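Workshop notebook - Orkberg bench, January, after lunch

Shape boards, the red one

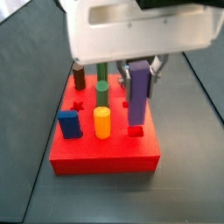
Red board on the blue-gray top, purple bar over the small square.

Got the red sorting board out again this afternoon and I'm still fond of it! It's a solid thing, bright red, with a good thick front wall, and it sits nicely in the middle of the table without looking lost. The colored pegs and blocks standing up on it make the whole bench more cheerful (January needs it).

What I wanted to think about was the pieces and how they get along with the board. We've had the Mollel boards on the shelf for ages and I always reach for those out of habit, but the Mollel is pale and everything on it is pale, and by three o'clock with the lights on I'm squinting at it. Red is easy. The one thing I'd grumble about is the bits molded in the same red as the top. The little raised square toward the front right is the same color as what it sits on, so you're reading it by the darker line around its edges and not much else. Fine in this light. I'd like to try it with the window blind up and see if that line goes away on me.

The purple bar is my favorite of the lot - tall, square in section, a sort of muted violet. Long pieces are nice because you can see straight away if they're leaning, and a square one tells you about twist too, which a round peg never will. Note to self: check the corners of the tall bars for wear before we order more. Stondodeo list them in packs of 89, a number I can't explain, and the last pack had 7 with a burr along one side. I rubbed those down with fine paper and put them back in the tub, but they should really get a dot of paint on the end so we know which they are.

Storage, since I was in there anyway. The big parts tub is supposed to hold 3,000 pieces and the sheet taped to the lid says 1,944, and I'd bet the sheet is wrong by now. Somebody (me, probably) has been tipping the Clurnow pegs in with the others. They're a hair fatter and they bind in the holes, so please keep them in the bag with the green tie! If you find a peg that needs a shove, it's a Clurnow. Don't shove it.

Wiped the spare boards with a barely damp cloth, no spray. The spray left a film on the last lot and the dust stuck to it like mad.

To do:
- blind up, look at the red square again in daylight
- paint dots on the burred bars
- new sheet for the tub lid
- ask Stondodeo if they'll do the tall bars in a lighter color as well as the purple

Kettle needs descaling too, while I'm writing things down.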